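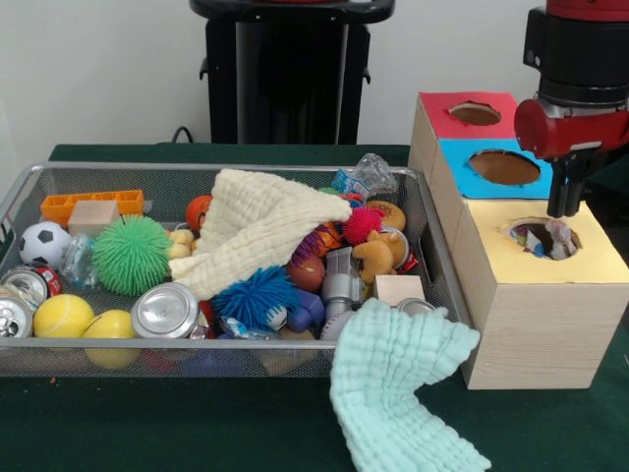 Wire basket and the three wooden boxes, green cloth.

2nd September

Tank 3, fishless cycle, continued. Ammonia dosed to 2 ppm last night. This morning the test read a bit under 1, nitrite still off the top of the card. Nitrate is climbing, so the second stage has at least started. No dose today.

pH had slipped again. Fidelina thinks the Mutwood root is pulling it down, and she may be right, it is still staining the water. I took it out and put it in a bucket with tap water and conditioner. If pH holds without it for a couple of days we leave it out until the cycle is done.

Changed 100 liters with water from the Alvarado line. Dosed conditioner for the full tank volume, not just the new water. Heater back on after the refill (checked twice, after what happened in April).

Sponge from tank 2 squeezed into the canister on 3. Media bag from the same tank went in behind the coarse foam. Flow dropped a little, so the fine pad needs rinsing. Use tank water for that, please, not the tap.

Triltudow bacteria: bottle 639 is open and in the fridge door. Shake it before pouring. Teófilo wants the rest kept for the quarantine tank, so ask him before using more.

Nitrite card is nearly used up. Reagent to be ordered from Orkthorpe, the large kit if they have it.

Next test tomorrow before lights on. Redose only if ammonia reads zero.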